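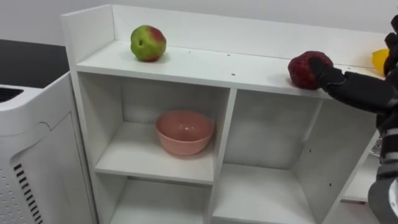

Ticket 284 – Shelf tidy task, fruit placement not repeatable
Opened by: Remigiusz Witkowska
Site: Jarmont, bedroom mockup
Priority: medium (was low, see Tuesday)
Status: open

Summary
Robot is told to move fruit from the top shelf to the shelf it belongs on, then stop. Grasp is mostly OK. Letting go isn't. Round items roll after release, or the hand opens too early and bumps the next item along. Wesorport want to know if we can call this "does household tidying" in the February demo. My answer for now is no, reasons below.

Expected
Item goes down, item stays down, nothing else on the shelf moves.

What we get
- Apple OK if there's a clear space either side
- Yellow fruit gets knocked when the hand comes in from the right. Not every time
- Red one slips during lift, worse with a fingertip grip
- Bowl not attempted, out of scope on this ticket (see 256)

Log

Tuesday 9:10
Reset shelf, restarted arm controller, reran calibration. Calibration passes. Ran the full task, stopped by hand after the second item because the wrist was comming in too low over the shelf edge.

Tuesday 10:40
Raised approach height. Wrist clears now. Placement got worse – item is let go higher and drops the last bit. Put it back halfway. Still rolls.

Tuesday 11:25
Asked Tokamberg support if release can be triggered on contact instead of on position. They say yes, in build 141, we're on 100. Nobody here had updated. Downloading.

Tuesday 13:05
Update done. Two config files got overwritten, grip force back to default. If you update another unit, SAVE YOUR CONFIG FIRST.

Tuesday 13:50
Contact release works on the apple. Doesn't trigger at all on the red fruit, hand just holds on until timeout. Guess is the bumpy skin gives a noisy reading and it never settles. Guess only, haven't pulled the force trace yet.

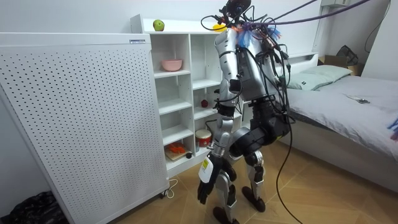

Tuesday 14:30
Moved the start position back a step so the arm has more room to swing in. Less bumping on the right side. Downside is the reach to the back of the shelf is now at the limit and the elbow locks out straight. Needs a middle setting, will try tomorrow with fresh eyes.

Tuesday 15:15
Lower shelves. Skipped on purpose. Anything below waist height means bending the legs and the balance settings haven't been checked since the update. Please don't run the low shelf script until that's signed off, I mean it.

Tuesday 16:00
Call with Butkienė (customer side). Their question, more or less: can it put a room straight while the person is out. Told them:
- picking one known item off an open shelf at chest height, yes, with somebody watching
- putting it back down neatly, sometimes
- sorting a shelf it hasn't seen, no
- floor, bed, bags, cords, no, not tried
They took it fine. They'd be happy with shelf only if it works without a person standing there. It doesn't yet.

Also asked about speed. I can clear that shelf by hand before the robot has finished its first approach. Put that in the report please, don't let it get edited out.

Workaround for now
Space items wide apart. Work left to right. Firm grip on the red fruit, then manual release from the console.

To do
- pull force trace for red fruit, send to Tokamberg
- restore grip force values from backup (if there is a backup??)
- recheck balance before any low shelf work
- try start position between the old one and the new one
- rerun full task, no hand stops, log every drop including the small ones

Not closing this on one good run. Last time we did that it came straight back as a new ticket.

Next update when the trace is in – RW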